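Kinum Household and Shop Chores Project
Progress report to the Ní Bhriain Fund, September 17, 2023

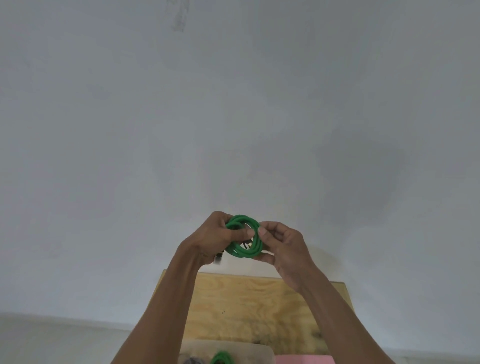

Coiling a green cable by hand at the work table.

Dear Nuala,

Thank you for your patience, and for the kind note you sent with the second payment. It went up on the wall next to the kettle and has been read more often than you might guess. You asked for a plain account of how far along we are with the big question, whether a machine can take over the small jobs that eat up the day in a home or behind a shop counter, so I'll try to give you one without too many detours.

We spent most of this period on cables. I know that sounds like a step down from the dish rack you saw in the spring, but every shop we visited in Graltton had a drawer or a bin of them, and every person we talked to sighed when we brought it up. Coiling a cord is a lovely little puzzle. It has a twist of its own, the loops want to spring open, and the connector at the end has to land somewhere sensible. A person sorts all that out with the fingertips and hardly looks.

So we began by recording people doing it. We now have 800 recordings of coiling and tidying, against the 555 we promised you for this stage, and Aoife has checked nearly 430 of them by eye (she would like it known that she still enjoys the work!). The rest should be checked before the next payment falls due.

The robot side is slower going. The Astunico arm can pick up a coil that has already been made and set it in a tray, and it does this well enough that we have stopped hovering over it. Making the coil is another matter. In our last round of 34 tries with a thick cord, it finished a neat ring only now and then, and the usual trouble was the second hand arriving late, so that the first loop slid off before the next one was laid over it. Thin cords are worse. Folding towels, which I had expected to be the hard one, is coming along nicely, though slowly enough that you could make a sandwich while you wait.

If a shop owner asked me today whether to buy one of these for the back room, I would say wait. For carrying and putting away, I think the wait will be fairly short. For anything floppy, I would rather not guess yet.

Spending is in line with the plan, apart from replacement finger pads, which wear out faster than we had allowed for. I'd like to move a little over from the travel line to cover them, if you are happy with that.

Next up are the remaining checks, a new round of cord trials with both arms timed together, and a return visit to the Graltton shops. You would be very welcome to join us for that one.

With warm thanks from all of us,
Aoife Moynihan's team at Kinum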